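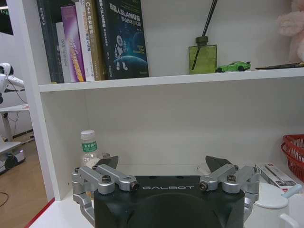
Keeping House for a Robot: Shelf Tips from the Stekwood After-School Club

Workshop > Clubs & Classes > Shelves and Storage

Print this page | E-mail this page

Our club's project this term is to teach a robot to put things away on a shelf. Most of us can't do this at home, so there was some laughter from the parents when we announced it. We have since learned more about housekeeping than we wanted to, and the tips below work whether or not your shelf is being visited by a machine.

Leave room for the hand

An open gripper is wide. It's wider than the thing it wants, and it brings its knuckles along. With the fingers spread in front of the lower compartment, there's a water bottle right behind the left one and a basket over on the right, and a sideways move toward either needs some thought first. We used to measure the gap with the fingers closed. Measure it with them open. If you're doing this for people, the same goes for pickle jars at the back of the fridge.

Books go to one side, tight

Push books up against a side panel and they hold each other up. Spread them along the whole board and they fall over one at a time, usually during the demonstration. Thick one on the outside end. Our reading shelf runs to C++ and robot navigation, and I'd like to say they get opened as often as they get straightened.

Clear bottles are a pain

A clear plastic bottle is hard for a camera to make sense of, and not that easy for a sleepy tenth grader. Leave the label on. Turn it to face the front. If you've already peeled it off, a strip of masking tape around the middle does fine, and painter's tape comes off cleaner. Cap on tight before any lifting practice! We keep 400 paper towels in the supply closet and I am not going to discuss how we arrived at that number.

Flat things

Lids, small plates and pens lying down are the worst objects in any house. There's nothing to get under. Things we tried:

- Sliding it to the edge of the board and pinching the part that hangs over. Works, needs a clear edge.
- A bit of drawer liner underneath, so it doesn't skate away.
- Standing lids up in a letter rack. Best answer, and the team called it cheating until they tried it in their own kitchens.
- Double-sided tape. No.

Long boxes at an angle

Beginners straighten everything before a practice run. Don't. A box set crooked is what you'll get in real life, so leave it crooked and let the program deal with it. (Straighten it before the principal comes.)

Baskets with slots

Slotted baskets let you see what's inside without pulling them out, which is handy. Fingertips also like to go into the slots and stay there. Grab by the rim. Don't fill one past the top, and don't put the heavy stuff all at one end.

Cleaning the shelf and the fingers

White shelves show everything. We wipe ours with a damp cloth and one drop of dish soap, then a dry cloth. Finger pads get the same with less water. For sticker residue we use Flasurent, dabbed on a rag and never straight on the board. One can is 370 ml and ought to outlast the club.

Cables on the floor

Along the wall if it can go along the wall. If it has to cross the floor, tape it flat for the whole length and not in three hopeful places. Anything on wheels will find the loop you left.

What to write down

Every run goes in the notebook, including the embarrassing ones. We're at 991 runs. Write what was on the shelf, where it stood and who moved it afterward, or in June you'll be arguing about a toy car. The Fludidberg meet asks for 190 logged runs, so we are over, and would trade most of them for a few more that went right.

Shopping note: the drawer liner and letter racks came from Dobos, in the aisle with the bath mats.

Print this page | E-mail this page

Reader comments (4)

shelfmom2: Did the letter rack thing with my pan lids last night. Why have I been stacking them for twenty years

gearhead_dad: What do you use on the finger pads for grip? Ours slide off anything glossy.

Stekwood club: Just keep them clean. We tried rubber bands, which worked until one got launched across the room. Wipe them before every session and see if that fixes it.

tinybolts: our team also tried the double-sided tape. can confirm. no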